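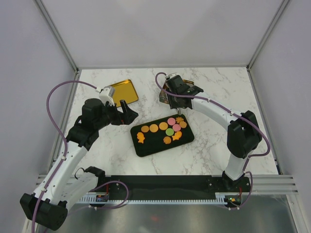 Notebook, Birach cell, March, a bit after two in the afternoon

Long morning, but a good one, and I want to get it down before I forget which settings we ended up with. We are still collecting for the Dunora set, the sweets and tins part, with both arms driven by hand from the leader pair. The counter stood at 742 kept episodes when I stopped for lunch, and the target is 2,026, so there is plenty left for whoever fancies a turn (please do, it's rather soothing once you get going).

I turned the black tray a little between runs, as agreed, and mixed up the pieces on it each time. The orange discs and the fish are lovely to have in there together, same sort of colour and quite different outlines. The gold tray throws a lot of shine back, so I would like a few more runs with it at other angles.
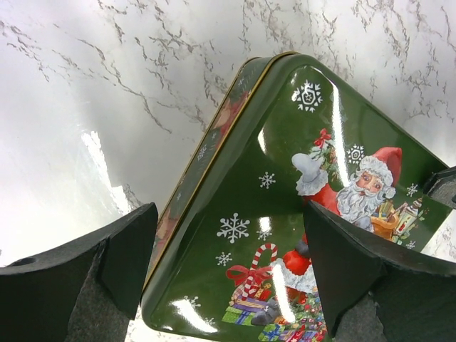
Birach notebook 2, p. 400

On to the Father Christmas tin. It is glossy, and the wrist view picks up long white streaks across the lid, so please keep those episodes and don't bin them as bad exposures - Prenelia will meet shiny things sooner or later. I've been taking it with the felt pads well down the sides and closing slowly.

Still to do: copy the morning's files to Villaseñor, and check the clips on the left purple cable before the next long session.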